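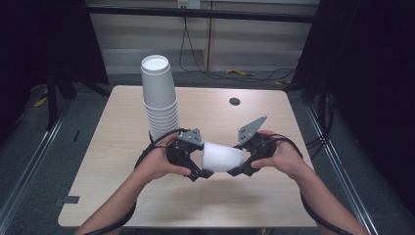
4.2 Cups in the sorted bin

Second site, Clorent, ran for the full 18 weeks. Vamell stopped early (see 4.1) and is left out from now on except where stated. Same bins at both, the Fanda three-slot type, with the cup slot on the left. Bags pulled in the evening after the cleaners had gone, weighed, then tipped out and sorted by hand.

Cups made up most of the volume and very little of the weight. We had planned to report by weight only, as most of the earlier work does, and this turned out to be a poor choice. An empty cup weighs next to nothing. A cup with an inch of tea in it weighs a good deal more, and a wet bag looks like a good week when it is only a week in which people left their drinks. From the second month we therefore logged both, weight and number, and the results below are by number unless marked.

Of 1,000 cups logged after the change, 568 were in the cup slot. The rest in general waste, a few in with the cans. Better than the building manager's guess, worse than ours. The share did not move much from week to week, apart from a dip in November when one floor was closed for painting and staff were sharing the downstairs kitchen, where the slot labels had come off and were not replaced for a while.

Stacking was common and we had not allowed for it. People nest cups, drop the stack in, and the stack goes wherever the first hand sends it. So one choice can count as several cups. We seperated stacks before counting but did not record how many there had been, which we should have. Anyone repeating this should log stacks as their own category from day one.

Liquid. The tipping sink was used, when used at all, by people already standing near it. Those coming from the meeting rooms on the far side went straight to the bins. We moved the Butt unit (the drain-and-stack stand, on loan) to the corridor outside the meeting rooms for the last part of the trial and the bags came out drier - no figure for this, only the sorters' notes, which agree with each other.

Type of cup mattered less than we thought it would. Kitchen stock at Clorent was a plain white cup. Cups brought in from outside were printed, mostly with lids, sometimes with a sleeve. We had expected the lids to cause confusion, and staff did say so in the interviews, but the outside cups went to the right slot at much the same rate as the kitchen ones (Figure 3 for the plain type). 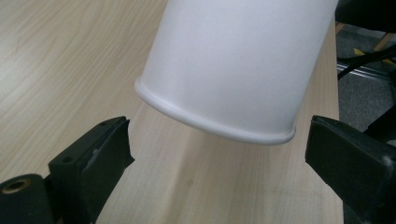
Helen Garside

Figure 3. White paper cup, plain and unprinted.

Interviews were short, 60 in all, held at desks or in the kitchen. The question on what happens to cups after collection got the widest spread of answers. Some staff believed all paper cups are burned whatever slot they go in. Some believed the opposite, that any paper item is fine with the newspapers. Hardly any mentioned the lining. Those who did know about the lining were no more likely to say they used the cup slot, and a couple said knowing it had put them off bothering.

This fits the posters result in 3.4. Telling people about the material did little. Telling them which slot did a bit more. Neither did as much as having the bin on the way out of the room.

Limits. One building in effect, with Vamell gone. Sorters were also the authors for part of the trial, and knew which floor a bag came from. No count of cups handed out, only of cups thrown away, so we cannot say what share left the building in someones hand. The kitchen order sheets might have given this but they cover several months at a time and the stock room was shared with a firm upstairs.

4.3 Reusable mugs

Mug use was asked about in the same interviews. Most people had one. Fewer used it, and washing up was the reason given nearly every time.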